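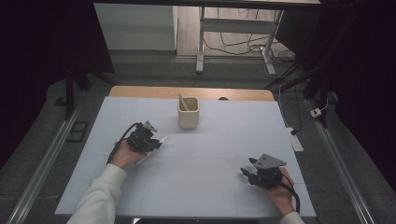
Monique Maillard wrote in to ask whether the Murnura kit is worth the money if you only want the hand-held grippers and have no plans to buy an arm. She had read my post about the Cormier set and said the price gap made no sense to her. Fair question, and the short answer is maybe.

I've had the Murnura pair since February. It came from Linbridge, who sell it as a bundle: two grippers, cables, a hard case, and a year of their recording software. I paid $2,377 with shipping. The Cormier set was a good deal less but came with no software, and I spent most of a week getting it to talk to my computer.

Setup took me one evening. The software found the left gripper right away and the right one only after I moved it to a different port. The manual covers this on its next to last page. I would have put it on the first.

Each gripper weighs 566 grams on my kitchen scale without the cable. That doesn't sound like much. After about 40 minutes of picking up small things and putting them down again, my wrists disagree. The Cormier is lighter, but its jaws have some side to side play that the Murnura doesn't have. For thin objects I'd take the extra weight. A short stick stays where you pinch it, and you can turn it over without it sliding around.

The cables are my main complaint. They are stiff, and they leave the grip at an angle that puts them right where I want my forearm to be. I've tried clipping them to my sleeves, which helps on the left and does nothing on the right. Linbridge told me a softer cable is planned but wouldn't give a date.

The software is fine. It saves each take as its own file, and you can throw out a bad one with a single key. Playback is slow on anything long. Export to the Davodis format works, although the first time it dropped the last couple of seconds of every file – an update on Friday seems to have fixed that. I haven't tested it with a long session yet.

Support answered both of my emails within a day.

So, for Monique: if you already write your own recording scripts, get the Cormier and put up with the jaws. If you don't, the Murnura will save you that week. I'm keeping mine. I'll post again once I've run it with the spare finger pads, which are on back order.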